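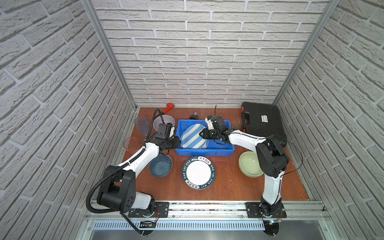
*The dish-sorting cell at Nyberg, two arms to one blue bin.*

I went to the Nyberg open day in March expecting to be sold something, and I was. The banner promised "hands-off table clearing for small canteens". I've run a canteen kitchen for long enough to want to see that with my own eyes, so I skipped the coffee and went straight to the booth.

The system is called Prurnar. Nyberg builds the cell and a firm called Binico writes the software. Stellan Eide, who looked after the demonstration, was good company and answered most of what I asked. He told us the pair had handled 1299 dishes in testing with very few drops. I asked how few. He said he would have to look it up.

About half an hour in, it went wrong. The left arm had hold of a bowl and simply stopped. The right one didn't. It carried on with its own job for what felt like a long time, came across, and the two wrists knocked together. The bowl hit the table. It didn't break, and one chap near me clapped, which I thought was generous.

Eide reached for the stop button. Then the screen showed fault 443 and we all stood there while he read it. A lost message between the two controllers, he said. Each arm is meant to halt if it stops hearing from the other. One had, one hadn't.

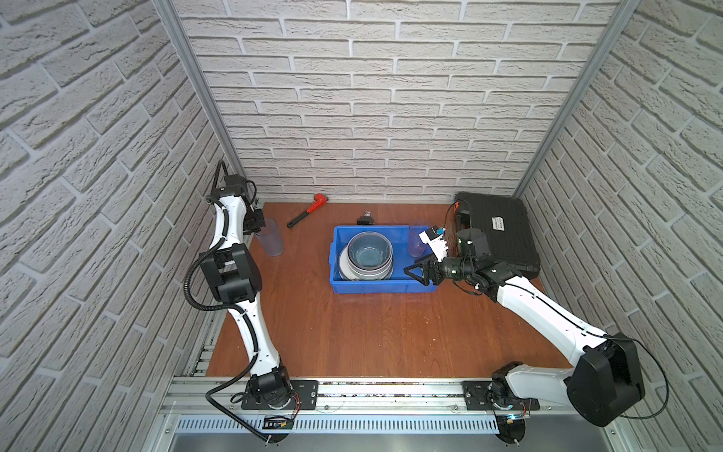 *Both arms at the table, with the dishes stacked in the bin.*

I don't mind a machine failing at an open day. Our dishwasher fails most weeks. What bothered me was the answer to my next question – what happens if my hand is in there? I was told staff wouldn't reach in while the arms were live. Staff reach into everything. I have watched a grown man put his arm into a running potato peeler to get his watch back.

There was talk of a light curtain from Enix that would cut power to both arms at once. It's an extra. I asked why, and was told that customers had different needs. I can't think of a canteen whose needs include one arm moving after the other has given up.
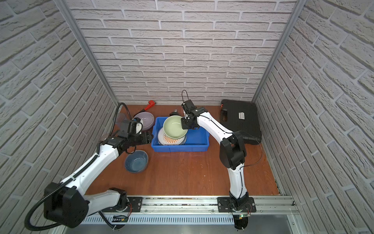
They had it going again after more than 5 minutes, following a restart and a quiet phone call. The second run was noticeably slower, and I asked if the speed had been turned down. It had. At that pace I'd back our Saturday girl, who can also wipe a table.

The leaflet says first orders close on December 31, 2025. I've written to Nyberg with 2 questions: how many times fault 443 came up in testing, and what the price is with the curtain fitted. No reply so far. Parking was free and the sandwiches were decent.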